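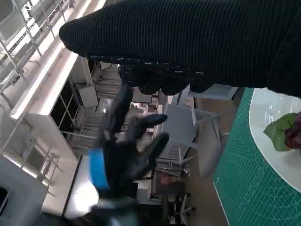
What takes those gray marks off white plates? A paste of baking soda and a few drops of water, rubbed on with a damp cloth and rinsed off after a minute or two.

Home > Kitchen > Cleaning & Care
Filed under: Dishes, Stains, Cheap Fixes

I get asked about this more than anything else I write about, probably because so many of us bought white dishes at some point thinking they'd be easy. And they are easy! They go with everything, and if you break one you can usually find something close enough. But the gray scribbles drive people nuts. I've had readers tell me they were ready to box up the whole set and give it away.

So, first thing. Most of those marks aren't scratches. They're metal. Your knife or fork is softer than the glaze, and a little bit of it rubs off onto the plate like pencil on paper. Run a fingernail over the line. If you can't feel a groove, you've got a metal mark and it'll come off. If your nail catches, the glaze is cut, and no paste is going to fix that one.

For the paste, I put a spoonful of baking soda in a saucer and add water until it's like toothpaste. Go in small circles, don't lean on it too hard, and rinse before you decide it hasn't worked (it looks like nothing is happening under all that white goop). Old marks may want a second round. If they still won't budge, move up to one of the powdered cleansers with oxalic acid in it. Wear gloves, keep it wet, read the can, and wash the plate with regular dish soap afterward. Skip that stuff on anything with a gold or silver rim, or a painted pattern you care about.

I don't use steel wool. I did once, on a serving dish of my mother's, and ended up with twice the gray I'd started with. Lesson learned.

Tea and coffee stains are a different animal. For cups I fill them with hot water and a denture tablet and walk away until the fizzing quits. Works on the inside of a teapot too, though you'll want to rinse the spout really well unless you enjoy minty Earl Grey.

Now, storage, where half the trouble starts. The bottom ring of a plate often isn't glazed, and it's rough as a nail file. Slide one plate off another a couple of times a day and you'll wear a dull circle right into the one underneath. Lift, don't drag. I know, I know, you're emptying the dishwasher at six in the morning and you have one eye open. Put something between the good ones, then. Paper towels work, coffee filters work better, and felt circles work best of all if you don't mind cutting them.

I cut mine from an old wool blanket that had been through the dryer by mistake and come out thick as a pancake. Put it flat on a cutting mat, set a plate on top, trace with chalk, then cut a little inside the line so the felt doesn't stick out when everything's stacked. The grid is handy if you're making square ones. Pinking shears look sweet but they shed, so plain scissors for me.
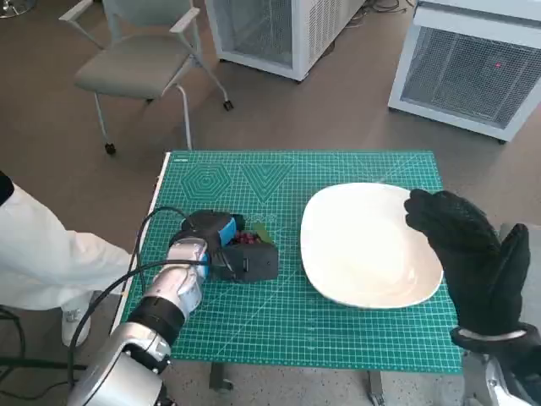

White plate with a rounded-rectangular shape, on the cutting mat.

Plates that aren't round are a bit trickier, and I'd make a paper pattern first. Fold it in quarters and trim all four corners at once so they match. A shallow rim stacks nicely, but it also means the plates sit closer together, so go thinner on the felt or your stack will start to lean.

My neighbor Joar Hellström glues cork to the bottoms of his. I've told him what I think about glue and dishwashers, and he's told me what he thinks about my coffee filters, so we leave it there.

A few odds and ends while I'm on the subject:

Rough foot ring scratching up your table? Rub it against the foot ring of another old plate, both of them wet, for a minute. It takes down the worst of the grit. Rinse well.

White film after the dishwasher is usually hard water. Soak in one part white vinegar to three parts warm water, then wash as usual. We have terribly hard water in Flatville and I do this every September, when I pull out the big platters.

Fine brown lines all over the surface are crazing. I retire those plates to sitting under houseplants. You can't really clean inside the cracks, and I don't like food on them.

Price stickers: cooking oil, half an hour, then dish soap. Don't scrape with a knife or you'll be back up at the top of this page making paste.

And chips. If it's on the edge where somebody's lip or finger might go, let it go. A tiny one on the underside I'll live with, but I check it now and then to see if it's growing.

If you have a trick for marks on matte plates, please send it to me. I've tried everything above on a set of matte gray bowls and they still look like somebody's been doing homework on them.

Previous Tip | Next Tip | All Kitchen Tips | Ask a Question | Back to Top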